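작업실 공책, 휴게 공간 쪽
2022년 12월 12일
쓴 사람: Benedikt Mayrhofer

오늘은 둥근 나무 탁자와 그 주변 바닥을 보았습니다. 지난번에 Waltraud Auer 씨가 탁자 위 물건의 자리를 정하자고 했고, 저도 찬성했습니다. 다만 무엇이 어디에 있는지 적지 않고 치우면 나중에 찾는 사람이 곤란합니다. 3월에 선반을 정리할 때 그런 일이 있었습니다. 그때 육각 렌치 세트를 찾는 데 이틀이 걸렸고, 결국 Sudheer Thomas 씨의 외투 주머니 안에 있었습니다. 그래서 이번에는 먼저 적고 그다음에 옮깁니다.

탁자의 크기: 높이는 61cm입니다. 줄자로 양쪽을 재었는데 같은 값입니다. 긴 쪽은 아직 재지 않았습니다. 가장자리가 둥글어서 줄자의 끝을 걸 곳이 없고, 혼자서는 정확하게 재기 어렵습니다. Silvan Zürcher 씨가 시간이 있을 때 같이 재기로 했습니다. 그분은 탁자가 조금 흔들린다고 했습니다. 제가 손으로 눌러 보았을 때는 창 쪽 다리만 조금 움직였습니다. 바닥 타일의 이음매 위에 다리가 서 있는 것이 원인일 수도 있습니다. 탁자를 손바닥 하나만큼 옮겨 보고 다시 확인하겠습니다.

화분은 제가 가져온 것이 아니고 Auer 씨의 것입니다. 분홍색 꽃이 연하게 피어 있고 잎은 아주 밝은 초록색입니다. 물은 Auer 씨가 직접 줍니다. 저는 한 번 도와드린다고 물을 더 주었는데 너무 많이 주어서 받침이 넘쳤습니다. 그 뒤에는 손을 대지 않습니다. 화분 옆의 네모나고 어두운 색의 물건은 누구의 것인지 아직 확인하지 못했습니다. 주인은 저에게 말해 주십시오.

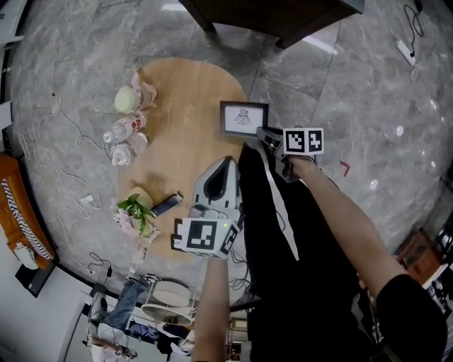 정리하기 전의 탁자. 위쪽에 액자, 왼쪽에 물병과 화분, 바닥에 흰 케이블.

액자에 대하여. 흰 바탕에 검은 선으로 그린 그림이고, 날개 같기도 하고 부채 같기도 합니다. Thomas 씨는 새라고 하고 저는 부채라고 생각합니다. 액자의 뒷면에는 연필로 Cliltgate라고 써 있습니다. 우리가 이 건물에 들어오기 전에 있던 공방의 이름이라고 들었지만, 확실한 것은 모릅니다. 액자는 버리지 않기로 했습니다. 못을 박아서 벽에 걸자는 의견도 있었는데, 벽이 얇아 보여서 저는 반대했습니다. 접착식 고리라면 괜찮습니다. 고리는 하나에 2000원이고, 제가 다음에 철물점에 갈 때 사 오겠습니다. 그때까지는 탁자 위에 그대로 둡니다.

물병이 조금 문제입니다. 뚜껑의 색은 서로 다르지만 누구의 병인지는 그것만으로 알 수 없습니다. 저도 오늘 아침에 제 병을 찾다가 포기하고 컵을 썼습니다. 제안: 병에 자기 이름을 쓴 종이테이프를 붙입니다. 테이프는 공구 서랍의 두 번째 칸에 있습니다. 이름이 없는 병은 퇴근할 때 비우고 씻어서 재활용 통에 넣습니다. 이 규칙을 너무 엄격하다고 느끼는 분이 있으면 아래의 빈칸에 적어 주십시오. (Zürcher 씨의 메모: "찬성. 그런데 작은 병도 포함입니까?" 네, 작은 병도 포함입니다.)

다음은 바닥의 케이블입니다. 탁자 옆의 흰 케이블은 여러 번 감긴 상태로 서로 엉켜 있습니다. 저는 처음에 한 줄인 줄 알고 끝을 잡아당겼는데, 다른 쪽의 충전기가 같이 끌려왔습니다. 잡아당기는 방법은 좋지 않습니다. 먼저 플러그를 모두 뽑고, 한 줄씩 바닥에 펴고, 그 뒤에 천으로 된 끈으로 묶는 것이 맞습니다. 플라스틱 타이는 쓰지 맙시다. 자를 때 케이블의 겉을 상하게 한 적이 있습니다.

흰 멀티탭은 타일 바닥에 그냥 놓여 있습니다. 바닥을 물걸레로 닦는 곳이니까 저는 이것이 마음에 걸립니다. 가장 좋은 해결은 수납장의 옆면에 고정하는 것입니다. 갈색 옆면이 있는 나무 수납장이 탁자에서 가깝고, 옆면이 평평합니다. 검은 전선의 길이가 충분한지 알아야 해서 Thomas 씨와 함께 재려고 합니다. 필요한 길이는 제 계산으로 약 90cm입니다.
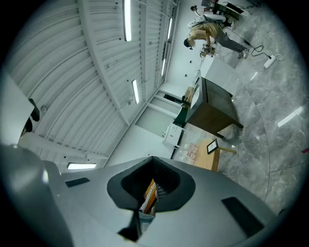
나사로 고정하면 수납장에 구멍이 생깁니다. 이 점은 Ferdinand Strebel 씨에게 전화로 물어보았습니다. 수납장은 Strebel 씨의 가게에서 중고로 받은 것이고, 옆판이 얼마나 두꺼운지 그분이 가장 잘 압니다. 대답은 "짧은 나사라면 문제없다"였습니다. 긴 나사를 쓰면 안쪽 서랍의 레일에 닿는다고 합니다. 그분의 가게 이름도 Strebel이어서 전에 영수증을 사람 이름 칸에 붙인 일이 있습니다. 제 실수였고, 지금은 고쳤습니다.

조명도 한 줄만 적습니다. 천장의 형광등은 저에게는 충분히 밝지만, 탁자에서 작은 글자를 읽을 때는 타일 바닥에 비치는 빛이 눈에 들어옵니다. 앉는 방향을 바꾸면 조금 낫습니다. 탁자를 옮길 때 이것도 같이 생각하면 좋겠습니다.

탁자의 표면에 대하여. 물병을 오래 두면 둥근 자국이 남을까 걱정이 됩니다. 작년에 다른 탁자에서 그런 자국을 사포로 없애느라고 반나절을 썼습니다. 이번에는 미리 Flarka 오일을 얇게 바르고 싶습니다. 남은 양은 깡통의 바닥에 조금뿐이고, 냄새가 강해서 문을 열 수 있는 날에 해야 합니다. 먼저 탁자의 아랫면에 시험으로 바릅니다. 색이 너무 진해지면 그만둡니다. 오일을 바른 천은 뭉쳐서 버리지 말고, 펴서 완전히 말린 다음에 버려 주십시오. 불이 날 수 있습니다. 이 문장은 Auer 씨가 꼭 쓰라고 하셨습니다.

벽 쪽의 물건들은 오늘 옮기지 않았습니다. 자리만 같이 이야기했습니다.

주황색 의자: 앉는 부분이 편해서 모두가 좋아합니다. 정수기와 너무 가까우면 물을 받는 사람의 다리에 닿습니다. 창 쪽으로 보내자는 의견이 많았습니다.

정수기: 자리는 그대로입니다. 그 앞의 바닥을 지나가는 흰 케이블이 더 급한 일입니다. 물을 들고 걷는 길이니까 케이블은 벽에 붙여서 지나가야 합니다. 지난주에 저도 발이 걸릴 뻔했습니다.

세면대 수납장: 짧은 다리가 있어서 밑을 청소할 수 있는데, 청소를 오래 하지 않은 것 같습니다. 밑에서 볼펜과 나사가 나왔습니다. 문의 경첩도 한번 봐야 합니다. 닫을 때 소리가 납니다. 수도꼭지는 Zürcher 씨가 맡습니다. 배관을 건드리기 전에 밸브의 위치를 먼저 이 공책에 그려 주십시오.

종이 상자: 안에 무엇이 있는지 아는 사람이 없어서 하나를 열었는데, 포장용 종이만 있었습니다. 나머지는 Thomas 씨가 열어 본다고 했습니다. 비어 있으면 접어서 내보냅니다. 초록색 통은 그 옆에 그대로 두고, 상자가 없어진 뒤에 자리를 다시 정합니다.
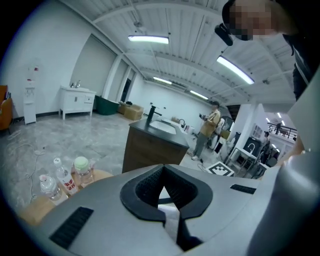 탁자에서 본 벽 쪽. 주황색 의자, 정수기, 세면대 수납장, 상자.

남은 일을 적습니다.

탁자의 긴 쪽 재기 (Zürcher, Mayrhofer)
멀티탭의 전선 길이 확인, 짧은 나사 준비 (Thomas)
접착식 고리 사기 (Mayrhofer)
흰 케이블 풀어서 묶기 (시간이 있는 사람. 플러그부터 뽑기)
오일 시험, 탁자의 아랫면 (Auer, Mayrhofer)
상자 열어 보기 (Thomas)

저녁에 덧붙임: 창 쪽 다리 밑에 얇은 펠트를 끼우니까 흔들림이 줄었습니다. 완전히 없어진 것은 아닙니다. 펠트는 임시로 끼운 것이니까 탁자를 옮길 때 잃어버리지 않게 조심해 주십시오. 여분의 펠트는 종이테이프와 같은 칸에 넣었습니다.

Auer 씨가 제 글에서 "화분 받침"의 철자를 고쳐 주셨습니다. 감사합니다. 다른 틀린 곳도 있으면 빨간색 말고 연필로 고쳐 주십시오.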